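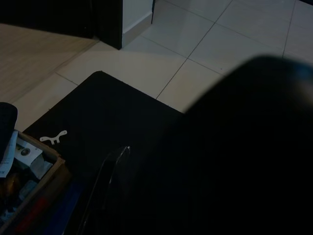 Step 1. Set up the task before you record

Vendors will tell you more examples fix everything. I doubt it. At Sandel we collected 335 demonstrations of moving odds and ends between a cardboard box and a blue bin, and Nadège Riviere threw out 53 of them. Write down what a finished episode looks like, then start.

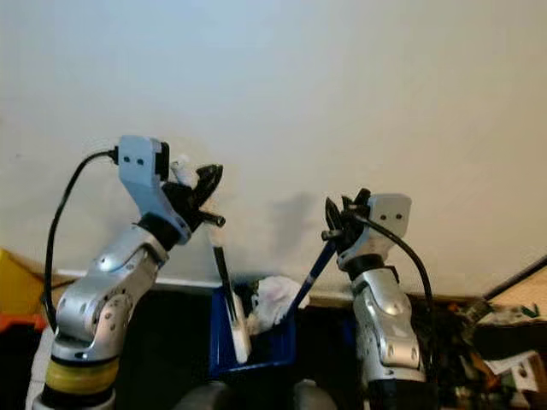
Clutter is fine if it changes between episodes. Ours didn't change enough, and the policy learned the pile. Have someone else rearrange it – the operator always puts things back the same way.

Step 2. Check both arms from the head view

Watch a few episodes at normal speed. If you can't tell what an arm is trying to do, label the episode unclear and move on. Don't guess.

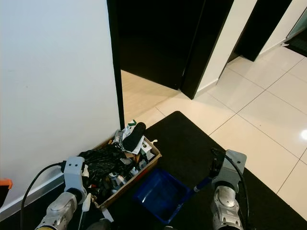
Both arms at work, with the open box and the blue tray on the mat.

Step 3. Go through the wrist views

Don't trust an automatic quality score here. Ours passed plenty of dim views that were mostly gripper and wall. Keep a few, tag them, and train once with them and once without.

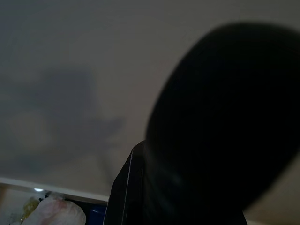

Pomare, October

Update: Toon De Smet reran the comparison on 287 episodes. The difference was small, and I wouldn't bet on it holding in another room. Test on objects you left out of training.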